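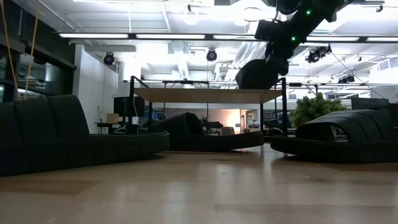
Slide sandals on the bench, dark ones.

July, 4 pm. Glue test for the Nendis soles, second batch. I mixed the Stalter adhesive with 4 percent hardener, as we agreed, and let it rest 12 minutes before spreading. The room was at 26 degrees, a little warm for this glue -- it became thick quickly and I had to work in small strips.

Pressed all strips under the 200 N plate. Two of them slid to the side, so I will cut them again tomorrow.

To do: ask Hesunia for the data sheet of the new foam. The old one is in Spanish and I am not sure I understood the part on drying. Also the small brush is finished, please order.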